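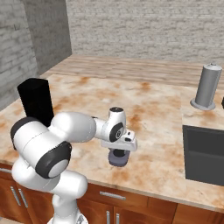
Prutenwood: simulated kitchen demonstrations with graded pauses

Maintained by Haoran Hou, Brakthorpe Manipulation Group
Current release: June

What this is

Prutenwood is a set of 2,016 simulated demonstrations of one robot arm doing small jobs at a kitchen counter. We made it to test a single idea, called Nuchit in the code. Nuchit looks at a demonstration, finds the moments where the arm slows down near contact, and gives those timesteps more weight during training. The long sweeps through open air get less. Most imitation learning setups treat every timestep as equally interesting, including the several hundred in which the arm is on its way somewhere and has nothing to say.

If you want a large and varied dataset for pretraining, this one will disappoint you. It has one kitchen and a lot of opinions about pauses.

Contents

demos/ - 2,016 episodes, one file each
weights/ - the Nuchit weight for every timestep, already computed
splits/ - train, validation and test lists
fustton/ - the baseline, same policy network with uniform weights
render/ - settings used to produce the camera views

Each episode holds joint positions, gripper state, object poses, camera views and a one-line instruction. The instructions were typed by hand, and the spelling is left as it was. Two downstream users have asked us to fix it. One downstream user has asked us not to, having trained on it.

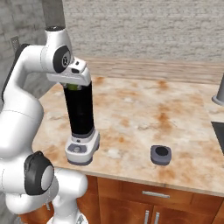 Grasp labels come in three kinds: approach, hold and release. The hold label starts when both fingers report contact and stops when either one loses it, so it covers lifting, carrying and plain standing still with something in hand. That last case matters more than we expected. With the gripper closed around the top of the black blender jar, just under the green lid, and the jar upright over its white base, a single view won't tell you if the arm is lifting the jar or only steadying it. Our first labeling script guessed, with great confidence. The current one reads the object pose over a window of timesteps and marks the leftovers "unclear", a label we recommend to other fields.

Results

We trained both policies on 1,000 demonstrations and ran each on 500 test starts, using 4 seeds. Nuchit beat the Fustton baseline on every seed for tasks that end in a careful placement. On tasks that end in simply letting go, the two were level. On the longest reaches Nuchit was slightly worse, presumably having been taught that travel is beneath it. Per-seed numbers are in results.csv, including the ones we would have preferred to round.

Known problems

The marble texture is blotchy, with orange-brown patches, and an early vision model took some of the patches for objects. We kept the texture and retrained the model.

Contact with thin rims is unreliable. The fingers sometimes sink slightly into the mesh, and the simulator reports this as a firm grip.

Nothing here has been tried on a real arm. Please don't cite it as if it had.

Running it

Install from requirements.txt, then run train.py with --weights nuchit or --weights fustton. Leaving the flag out gives you Fustton, for historical reasons and to the annoyance of its author. Bug reports are welcome in the tracker. Please attach the episode number, as "the one where it drops it" describes a fair share of the test split.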